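Notebook, July — hand-held gripper, demos for the Stanar task 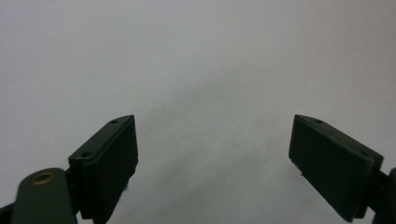

View from the gripper camera, fingers open, nothing held. Two screw holes on top of each pad.

Started at 9:40. Before recording I checked the opening of the fingers against the old setting. In software the full open position is 1000 and the closed position is 180. I read 1000 three times in a row after opening and closing by hand, so I left the calibration as it was.

The task is the same as in the Prilamik set: take the small part from the tray, turn it, put it in the holder. The person holds the gripper and does it with normal speed. Last month we did it too slowly and the policy learned to wait above the tray. Giraldo (the training machine) still has those episodes in the folder "slow". Please do not mix them with the new ones.

Episodes with good tracking before today: 687. I want to reach 1514, the same number as in the Sukis set, so we can compare the two fairly. If we stop earlier, the comparison must use a smaller part of Sukis, and then I have to train that one again also.

Notes from the morning:

Tracking was lost two times when I turned the wrist fast near a plain surface. The camera has nothing to follow there. I put printed markers beside the tray and repeated both episodes.

The trigger must be pressed to the end. If I hold it only half, the width value moves a little during transport and the replay on the arm drops the part. I think this is the finger of the person and not the linkage, but I did not prove it.

There is some lint on the edge of the left pad, low down. To clean with tape before the next session. I don't want to use alcohol on the pads until I know what it does to them.

Start and end of each episode: fingers fully open, hold still, then press the button. I forgot the hold in the first few and cut them out.

To do after lunch: export the morning episodes, replay three of them on the arm at low speed, and write the new width limits in the Stanar config — the file there still has the values of the old pads.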